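Small Business Bulletin
4 April 2018

Member profile: Azucena Esquivel, founder of Odance

Odance, the handmade footwear business founded by Azucena Esquivel, has been accepted into the second year of the Perik Enterprise Programme. The programme supports owners of young firms in the making and retail trades, and provides each of them with a mentor, a place on its bookkeeping course and a small grant towards equipment.

Ms Esquivel trained as a pattern cutter and worked for a number of years in the alteration of stage costumes. Dancers who came to her for fittings often asked whether she could also repair their shoes, and she began to do so in the evenings. Her first complete pair was made for a teacher with narrow feet who had been unable to find a practice shoe that did not slip at the heel. Orders from the teacher's pupils followed, and Odance was registered as a business the next year.

The company now makes 3 styles of shoe: a soft practice slipper, a low-heeled character shoe and a laced outdoor shoe which Ms Esquivel added at the request of customers who wanted the same fit for everyday wear. All are cut and stitched to order. Customers may be measured in person or may send their own measurements on a printed form, and a trial pair in plain canvas is posted to them before the leather is cut.

In its last full trading year Odance sold 2278 pairs, the first time that annual sales have passed 2000. Most went to private customers, although an increasing share is supplied through dance schools, which receive a reduced price on orders of 100 pairs or more. Mustonen, the firm that supplies the company's leather, has agreed to hold stock in the four most popular colours so that repeat orders can be met more quickly.

Ms Esquivel has spoken openly to other members about the difficulties of the early period. Her prices were at first set too low to cover the time spent on fittings, and a late payment from one large customer left the business short of funds for most of a season. With the help of her mentor she introduced a deposit on all school orders and a separate charge for second fittings. "I was worried that people would go elsewhere," she said. "A few did, and the rest asked why I had not done it sooner."
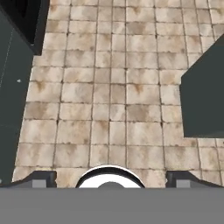
The grant awarded under the second year of the programme will be put towards a sole press, a machine that Odance has until now hired by the day. Ms Esquivel also intends to take on an apprentice – the first person to be employed by the company full time – and has begun discussions with Berken, the training provider, on the content of the placement. Applications for the post will open in June.

Members who wish to learn more about pricing made-to-order goods are invited to attend the talk which Ms Esquivel will give at the summer meeting. Places are free of charge but must be reserved in advance through the membership office. Details of how to apply to the Perik Enterprise Programme are available from the same office on request.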